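Why the small repair shop should stay in the main street

When I moved to Brarmont I did not know how to say "hinge" in English. I learned the word in a shop, because the hinge of my kitchen cupboard was broken and I had it in my pocket. I put it on the counter and the man said, "Ah, a hinge." He found a similar one in a drawer and asked for 2 pounds.

The shop is closed now. In its place there is a showroom for kitchens, with lights in the window the whole night. I have nothing against kitchens, but I cannot bring a broken hinge there. I tried once, and they offered me a catalogue.

Our town council will decide in October what to do with the old market building, and most of the people who write to the local paper want cafés. I would like to speak for a different use. I think that at least a part of the building should be let, at a low rent, to people who repair things.
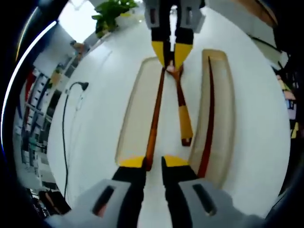 Two long sticks, held where they meet.

The first argument against me is always money. A repairer earns little and so cannot pay the rent of a main street, and this, they say, is simply the market. But the council owns the building. It already asks less than the full rent from the dance school and from the museum of local history, and I find both decisions good. We accept that a town needs some things which do not pay for themselves. I only ask that mending is put on the same list.

In Jalinmont, where my sister lives, they did this with the former post office. The rent for one workbench is 100 pounds a month and there is a waiting list. You can find there a shoemaker, a person for bicycles and a person for lamps. My sister brought a chair which our grandfather made, and she paid almost 200 pounds for the work. A new chair would be cheaper, of course. She knew this and she paid, and she sits on it every evening.

The second argument is that people do not want repairs any more. I do not believe it. I believe that people do not want to drive to Kinport for a repair, to the industrial area behind the railway, where the bus goes once in an hour and the doors close at four. I have done this trip with a toaster on my knees. When a thing is so difficult, people stop to ask for it, and then we say that they never wanted it.

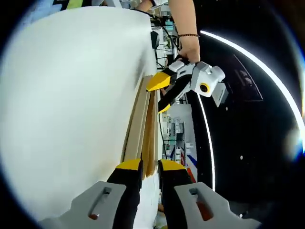 There is also the question of materials, about which I hear very little in our discussion. When the Strömberg furniture store renewed its display rooms, it filled many containers, and I saw good shelves go in. A repairer looks at such a container differently than I do. Even a thin stack of boards, some of the edges light and one of them brown, is for him the back of a cabinet or the bottom of a drawer. He needs only a dry place to keep them until the right drawer comes, and a dry place is exactly what the market building has. The cellar alone is 900 square metres, and at present the council keeps there the Christmas lights.

I know that I am a little sentimental in this matter. A person who comes from another country often loves the small shops more than the local people do, as it is there that somebody has the time to listen to a slow sentence. In the supermarket I could live for a year without speaking. With the hinge I had to speak, and I was corrected kindly, and the next time I came with a lock.

But leave my feelings aside and look at the plan. The cafés can have the ground floor on the sunny side, where they will put their tables anyway. The north side has the big doors and bad light, and no café has asked for it. Let the council offer it for two years at the Jalinmont price and see who comes. If the benches stay empty, I will write here again and say that I was wrong.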